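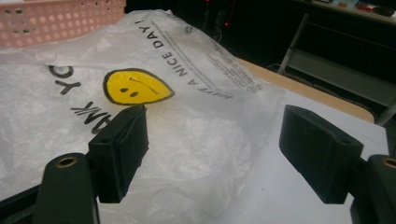 The good old "Have a nice day!" bag, ready for another go.

Print this page | E-mail to a friend

I've got a soft spot for thin carry bags, which is lucky, as they breed in my kitchen. For years I stuffed them under the sink until the door wouldn't shut. Then last July I had a proper clean-out and worked out what I really use them for.

First up, flatten them. Lay the bag on the table, smooth it from the closed end so the air goes out through the handles, fold it lengthways a couple of times and tie it in a loose knot. They'll sit happily in an old tissue box — pull one out, the rest stay put.

Painting? Wrap your brush or roller tight in a bag between coats and you can go off and have lunch without washing a thing. I did the whole laundry this way, in a colour called Lallum Grey (don't ask what I paid for it!).

Muddy gumboots go in one each before they go in the car. And if a zip-up coat is hanging in the shed over winter, a bag over the shoulders keeps the dust off.

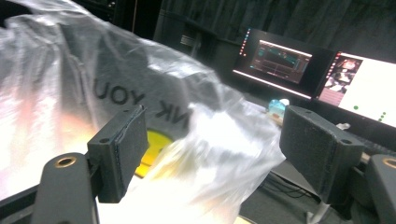
Hanane Ait Brahim wrote in to say she'd never put one over a coat that had even a bit of damp in it: "Mine went mouldy at the collar in a fortnight. Air it first, love, or use an old pillowcase." Fair enough, and I've swapped to pillowcases for anything wool.

A few don'ts from me as well. Don't keep bread in a printed bag turned inside out, as the ink can rub off. Don't leave them where littlies or the cat can get at them. And don't bother saving the ones with holes in the bottom, you'll only find out when it's full of potato peelings.
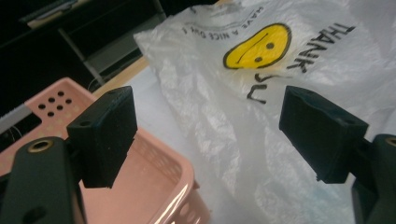

A wide one like this is worth keeping for bulky jobs.

Next time I'll do jar lids — I have far too many.

Comments (21) | Shares (133)

Contact Celeste Domínguez | © Brikel Home Tips | Back to top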